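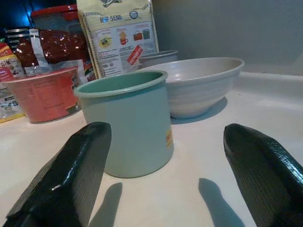
Can any machine clear and wipe a kitchen worktop yet?

Reading time: 3 minutes

My mum is 81 and still in her own house in Nondstead. Her hands are bad and the thing that defeats her is the worktop. Cups, bowls, packets of biscuits, all of it ends up out on the side and stays there until I come over on a Friday. My brother has been sending me clips of arms picking up cups and says we should hold off paying for a home help, as there'll be a machine doing it by next year. I think he's dreaming. Is there anything you can buy that does this in a normal kitchen? I don't mean a vacuum.

Najwa Hijazi, Nondstead

Answer 1 (marked as helpful)

No. Get the home help.

I spent 3 years looking after packing arms at a warehouse in Braststead, so I'm not against them. They were good at one job, in one spot, with the same box coming down the belt all day. Change the tape on the box and someone had to go and stand next to it.

A worktop is much harder. An enamel cup is easy enough to grip if it's standing on its own. Put a wide bowl right behind it and the fingers need somewhere to go. Then you've got packets that slump when you squeeze them, foil that throws the light back, tubs you can half see through, and something small hidden behind something big. A person sorts that out without thinking. A machine also has to know the cup goes in the sink and the crackers go in the cupboard, and that the bowl might still be wanted.

When your brother sends the next clip, check three things. Is it played at normal speed? Is someone off to the side steering it? How many goes did it take? I sat through a demo by a firm called Pelletier where the arm moved 6 items from a table to a tray. It took most of my lunch break and they'd laid the table themselves. Wiping down afterwards wasn't even on the list – I asked.

Answer 2

Bit harsh above. They do get better every year and I wouldn't rule it out in 5. My cousin put her name down for the Ekura one, deposit was £727, no delivery date yet. She's hopeful.

Answer 3

I'd want to know what happens when it drops a bowl and your mum goes to pick up the bits. Also where does it live? Mum's kitchen is tiny and I can't get the ironing board up in there.

For what it's worth we moved her everyday cup and bowl onto a low open shelf and put the packets in one big tub with no lid. Cost next to nothing. Still needs wiping, but she manages that herself most days with a damp cloth.

Contact us | Copyright Nondstead Neighbours Help | Back to top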